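Picking software, April 2018

I spent most of this month on the part of the picking software that sits between the camera and the arm. It's the least interesting part to talk about and the one that was causing most of our trouble, so I'm writing down what I changed before I forget why.

The setup is the same as in February. Perception comes from Torent, which takes a color and depth image and gives back a list of blobs with a grasp score on each. Motion planning is Holtell. Between them is a program I named Ater, mostly because it was short and the name was free. Ater takes the list, throws out what the arm can't reach, picks one, and asks Holtell for a path.

The old version picked the highest score every time. On a container with a few things in it that works fine. On a full one it goes wrong in a boring way. The top score is often a ball with two neighbors pressed against it, and there is no room for fingers on either side. Holtell plans to it happily, since the planner only knows about the walls and the table. Then the grasp fails, the next image looks almost the same, and the same ball wins again. I found one log where it had asked for the same grasp 20 times before I stopped it.

So Ater now does its own clearance check. For every candidate it takes the depth image, lays the open finger shape over it at 8 angles, and counts how many pixels are higher than the fingertips would be. Any angle with too many gets dropped. If all of them get dropped, so does the candidate.
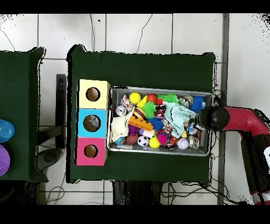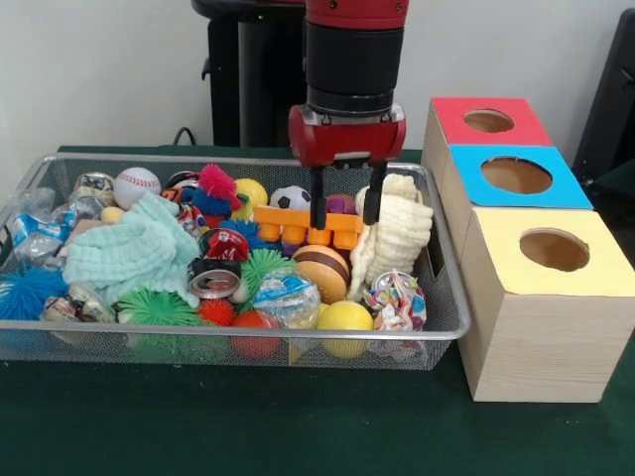 Cloth is still a mess. Torent wants to split a towel into pieces wherever there's a fold, and each piece gets a decent score. For now I merge blobs that touch and have close to the same color, which helps with the towel and hurts when two balls of the same color are side by side. I don't have a good answer for that. Shiny metal and clear plastic are a different problem, because the depth image has holes there and a hole used to be read as zero height. That made a crushed can look like a nice empty space for a finger. Holes now count as blocked. It's too careful, and it means some objects get left until late, but I would take that over driving a finger into something.

The other change is memory. Ater keeps a short list of failed grasp points and adds a penalty near each one. The penalty goes away once the depth in that patch changes. I tried having it fade with time first and it was worse -- the arm would wait out the penalty and go right back.

To test all this I replayed the saved images, 3,809 of them, through the old and new code and compared which candidate each one picked. I went through 100 of the disagreements by hand. Most of the new picks looked better to me. The bad ones were nearly all from the color merge, so that's next.

One small thing if you use Holtell too: the planning timeout is in seconds in the config file and in milliseconds in the call. I lost an afternoon to it. I've put a note in our readme and a wrapper called Le Goff around the call, so all times are in seconds on our side.

Still to do is placing. Right now the drop height is one fixed number.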